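4. Setting up the sort task and recording demos

Do section 3 first (arm homing, camera check). If the wrist views come up swapped left/right, stop and fix it in the Laka config now - you can't repair it after recording without relabeling everything.

4.1 Bins and bricks

1. Bin unit on the floor, long edge facing the arms. Red goes left, yellow middle, blue right. Same order every session.
2. Big chunky bricks only. Small ones slip between the finger pads.
3. Mix the shapes. Arches, long bricks, square ones, some upside down. The policy trained on square bricks only was useless on anything curved.
4. Run both grippers open and closed once over the bins. Listen for the rim.

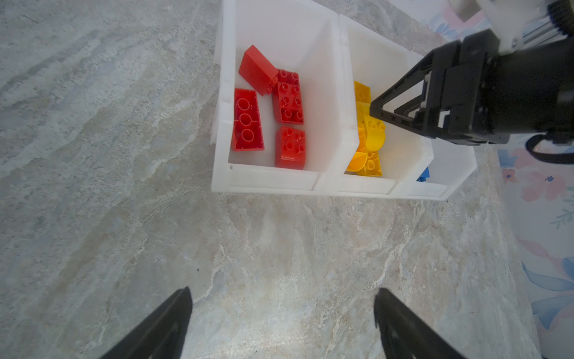 Hirkska Bimanual Learning Group - Rig Documentation

CAUTION: keep hands out of the enclosure whenever Dabbas shows ARMED. The soft stop is slow. Use the red button on the desk.

4.2 Recording

5. Start Dabbas, pick task "sort_3bin", set episode length to 24 seconds.
6. Scatter loose bricks in front of the bins. Let some pile up and lean on each other, don't tidy them. Piles are where the old policy failed most.
7. Both arms work at once. One can be placing while the other lines up its next pick. Do not wait for the first arm to get home, the model learns the wait.
8. Save or discard right after each episode. Not at the end of the day, you wont remember.

Note: 400 episodes is the minimum before training. Our current set is 1,851 and the gain from the last few hundred was small but real, mostly on blue.
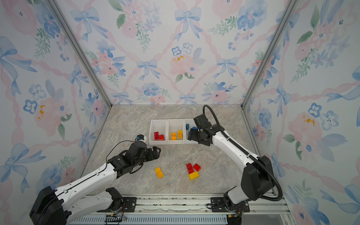
Jokero asked, in a comment on the August draft, whether step 7 was worth the trouble: one-arm-at-a-time demos are easier to drive and their collision count was lower. Fair point, but the two-arm policy finished faster with no more drops, so step 7 stays. If you are new to the leader arms, practice one at a time and discard those.

4.3 Labeling contact

9. Open the episode in the viewer, wrist streams side by side.
10. Mark "contact" at the first frame where pad and brick touch. Mark "release" when the pads are clear.
11. Skip unclear frames. A missing label is ok, a wrong one isnt. 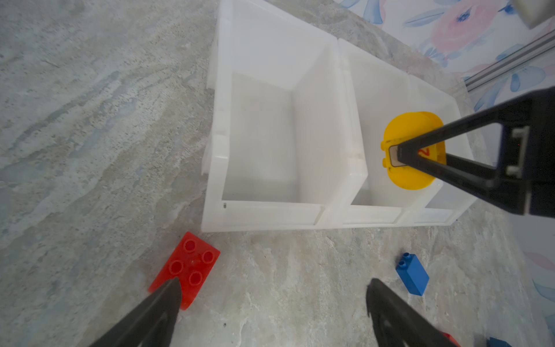

Contact labels matter more than we expected - dropping them cost us most of the improvement on late placements. The hard ones happen inside the bins, where the walls hide the fingers from one side. Use the other arm's wrist view for these. With the far gripper's tip down on the yellow half-round piece in the middle bin, the light gray pad shows up fine against the yellow, so set the mark from that stream. If you cant tell a grip from a push, tag it "contact_other" and move on.

12. Export. Check the episode count matches before you delete anyhting local.

Training is section 5.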